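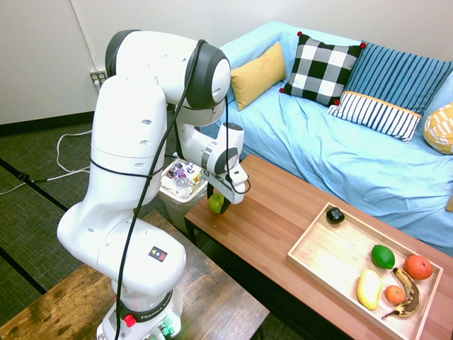

A direção do Hotel Climholm respondeu que a tarifa de grupo se mantém até ao fecho da lista de quartos, mas que o depósito deixa de ser reembolsável a partir dessa data. A mesma resposta acrescentava que os pedidos de quarto individual seriam atendidos por ordem de chegada e que o hotel não aceitaria alterações comunicadas por telefone.

Exmos. Senhores,
Caros associados,

Na sequência da posição acima resumida, recebida em 31 de outubro de 2019, vem o secretariado da Associação Daltness prestar os esclarecimentos solicitados nesta lista sobre o alojamento do encontro anual.

O bloco reservado mantém-se em 100 quartos, todos no edifício principal. O Climholm dispõe de 224 quartos no total, pelo que poderá haver disponibilidade adicional fora do bloco, mas à tarifa pública e sem pequeno-almoço incluído. Os associados que pretendam prolongar a estada devem indicá-lo no formulário, no campo "Observações", e não por mensagem separada ao hotel.

Quanto ao transporte, a empresa Daster assegura a ligação entre o aeroporto e o hotel no dia da chegada e no dia da partida. O serviço está incluído na inscrição. Quem viajar com bagagem de dimensões especiais deverá avisar previamente o secretariado. Não está previsto transporte noturno; os associados com chegada posterior ao último autocarro terão de recorrer a táxi, a expensas próprias.

O jantar oficial terá lugar no restaurante Rungrueang, situado a dois quarteirões do hotel. A ementa inclui opção vegetariana. As restrições alimentares deverão constar do formulário de inscrição.

Transcreve-se a mensagem que deu origem a este esclarecimento:

> Exmos. Senhores,
>
> Tendo procedido à inscrição no encontro, verifico que a
> confirmação não menciona a política de cancelamento do
> alojamento. Solicito que me informem:
>
> - se o depósito é devolvido em caso de desistência;
> - se é possível transmitir a reserva a outro associado;
> - se a taxa turística municipal está incluída na tarifa.
>
> Solicito ainda a confirmação de que os quartos do bloco
> têm acesso sem degraus. No último encontro, essa
> informação só foi prestada à chegada.
>
> Com os melhores cumprimentos

Em resposta aos pontos colocados: o depósito é devolvido na íntegra até ao fecho da lista e não o é depois dessa data. A reserva pode ser transmitida a outro associado com quotas em dia, mediante comunicação escrita ao secretariado. A taxa turística não está incluída e é paga na receção, por pessoa e por noite.

Relativamente às acessibilidades, o hotel confirmou que mais de 20 quartos do bloco têm acesso sem degraus a partir do átrio. Serão atribuídos prioritariamente a quem o solicite no formulário.

Com os melhores cumprimentos,

O Secretariado
Associação Daltness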